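This site uses cookies. By staying on the page you agree to our cookie policy. OK | More info

Call for participants – people who came north through the isthmus

Harnero is collecting spoken accounts from people who crossed by land or by boat through Colombia and Panama on their way north, and from people who meant to and stopped somewhere along the way. Posted 19/03/2018. Open until we fill 30 places, 13 are gone already so write soon.

Who we want to hear from

Adults, any nationality. Cubans, Haitians, people from West Africa, Nepal, Bangladesh, wherever. Did all or part of the trip in the last ten years. Papers or no papers – we don't ask and we don't write it down. Boat crews, boarding house owners and shopkeepers from the coast towns also welcome, there is a short list for them, same terms.

Not for this round: reporters, people under 18, anyone with an asylum hearing coming up in the next two months. Talk to your lawyer first, then write to us for the second round in August.

What it involves

One interview, up to three hours, with breaks. Spanish, English, French, Haitian Creole or Portuguese. Other langauges if we can find an interpreter, so ask. Audio only. You pick the name we use. You can stop whenever you like and still get paid. You get the transcript before anybody else does and can strike out anything in it.

Interviews are at the Villalobos building, second floor, ring the bell marked Perix. Phone interviews possible for people outside the city – same pay.

Pay

$405 per person, cash or money order, handed over the same day. Bus fare on top, bring the ticket. Child care in the next room if you tell us a day ahead.
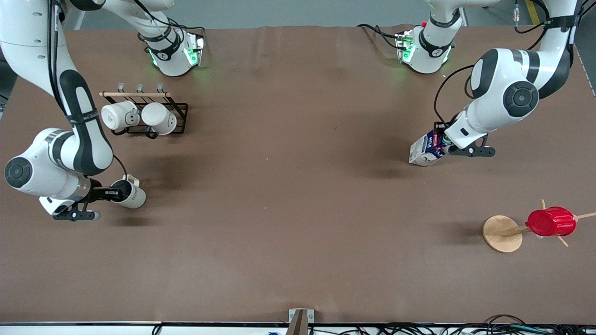 White mug, robot arms, brown-covered table.

What happens to the recordings

They go to the Flurnholm archive, which holds 1,310 interviews from earlier projects. Closed for five years, then open to researchers who sign the access form. Nothing goes to any government office.

How to apply

Send a few lines to Vitória Abreu at the Harnero desk, or leave a note at the front counter. Say which language, which mornings or evenings suit you, and which part of the route you did. No need to tell the story yet. Fulgencio Robles answers the Spanish and Creole messages, usualy within a week.

Recent items
– Night shift interpreter wanted, Portuguese/French
– Transcribers: new rates from August
– Reading room closed for painting
– Notes from the coast towns, part two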